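Phone Exec Moves: README

Hello, and thanks for downloading this. It's a plain list of people at the top of handset and network firms who left, joined or swapped jobs, built from press releases I kept saving to a folder and never reading again. I finally sat down in March and typed the lot into a spreadsheet (my wrists have forgiven me, just about).

Last updated 11 May 2018.

What you get

There are 277 rows, one per move. If somebody left Brallon and turned up at Skunano a month later, that's two rows, one for the going and one for the coming, and they share a number in the column called pair_id. If I couldn't find where a person went next, pair_id is blank. Please don't read anything into a blank! Plenty of people just go home and have a rest.

The columns are firm, job title, kind of move, date announced, date it took effect, pair_id, source and notes. Names are left out on purpose. I wanted to look at which jobs empty out most often, and you don't need names for that.

Job titles were the worst part. Wakbridge alone has used 20 different titles for what I'd call the head of sales, so there's a second title column where I've squashed everything into plain groups. The original wording is still in the first one, so if you hate my groups you can make your own.

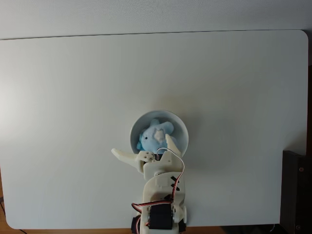
Dates come next on the list of headaches. Firms love to say "with immediate effect" and then mention further down that the person will stay on as an adviser until summer. In those cases I used the day they gave up the actual job and put the adviser bit in notes. For 3 rows I never found a proper date, and those say "unknown".

Known problems

Pillai is thin. They stopped putting out English releases for a while, and my reading of anything else is poor, so assume I've missed some. Board members are in for the bigger firms and patchy for the rest. Also, a merger in the middle of the list means two firms turn into one, and I've kept the old names up to the day it closed and the new one after.

The file is a CSV saved as UTF-8. Some spreadsheet programs will mangle the accents if you double-click it, so use the import menu instead.

Using it

Do what you like with it, including in paid work, as long as you say where it came from. If you spot a mistake, open an issue with the row number and a link to the release. I go through them when I've got a free evening, so a reply can take a couple of weeks.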